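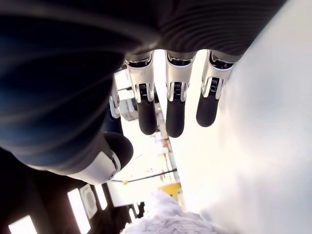 Notebook entry, 7/12/25
Muvley Room, Chisholm building
Subject: table setting and soft items

The white table was placed on the carpet as specified in the February layout. The top was wiped with a damp cloth before work began, and the finish shows no staining from the previous sheet of tape. Adhesive residue at one corner was removed with warm water. Solvent is not to be used on this surface.

The setting for the entry is one plate and one plush toy. The plate is the white one with the thin black rim, stock number 53. It remains empty throughout. The rim is the useful part, as a plain white plate is difficult to pick out against a white top under the room lights. The all-white plates should stay in the cupboard until the darker table cover from Brotcombe has been delivered.
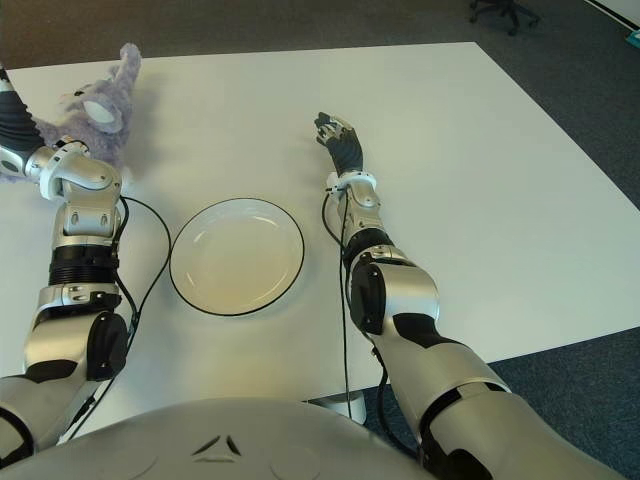 The plate is to be kept toward the middle of the table and the toy toward the far left, with clear surface between them. Placement marks were considered and declined. Tape lifts at the edges after repeated wiping, and the residue has already cost time.

The lavender plush toy is entered in the soft goods register under Tridus 4. Its fur is shaggy and sheds when new, so it should be shaken out over the bin before it goes near tableware. Brushing is permitted with the soft brush only, in the direction of the pile. Washing is by hand, in cool water, followed by a full day on the drying rack. 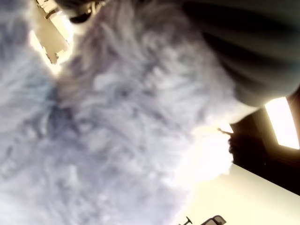 Long pile remains a question for the register. The present form asks for color, size and weight, and provides no line for length of fur or for how far it flattens under pressure. Two colleagues could describe the same toy quite differently on that form. A line for pile length, measured at the back and at the head, is proposed for the next printing – the current stock of 2,000 forms can be amended by hand in the remarks box.

Outstanding:
Confirm delivery date for the Brotcombe cover.
Replace the soft brush.
Correct the shelf label for plate 53, now filed with the bowls.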